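How to season a new mortar and pestle

A new stone mortar and pestle needs seasoning before it goes near your dinner. The inside of the bowl comes from the workshop with loose grit in it, and that grit will end up in your curry paste if you skip this part.
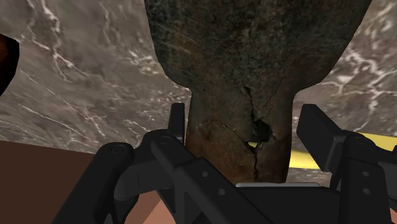

Granite and basalt sets are treated the same way. Marble is softer and only needs a wash and one round of rice. Don't use this method on timber or glazed ceramic.

You'll need
A stiff brush with no soap on it
Uncooked white rice, 170 g
Four cloves of garlic, peeled
A teaspoon each of cumin seed and coarse salt
An old tea towel

Step 1. Scrub the bowl and the pestle under warm running water. Stone is porous and holds the taste of detergent, so leave the dish liquid in the cupboard. Stand both pieces on the tea towel overnight.

Step 2. Put a small handful of rice in the bowl and grind it to powder, working up the sides as well as the base. The powder will be grey. Tip it in the bin – not down the sink, where it sets like glue.

Step 3. Rinse, dry and repeat with fresh rice until the powder stays white. My Munro bowl took four rounds. The bigger Fidley took almost 19 and most of a weekend, so buy extra rice if yours is a rough one.

Step 4. Crush the garlic, then add the cumin and salt and grind to a paste. Rub it over the whole inside surface, leave it for an hour and throw it out.

Step 5. Rinse with warm water and air dry. Don't put it in the oven to hurry things along.

Looking after it
Wash with water and a brush after each use. For chilli or shrimp paste, grind a spoonful of dry rice afterwards to lift the smell. Store it with the pestle beside the bowl and a folded cloth underneath – a heavy bowl will mark a laminate bench if you drag it.

Updated 2021-01-11 by Ruaridh Carnegie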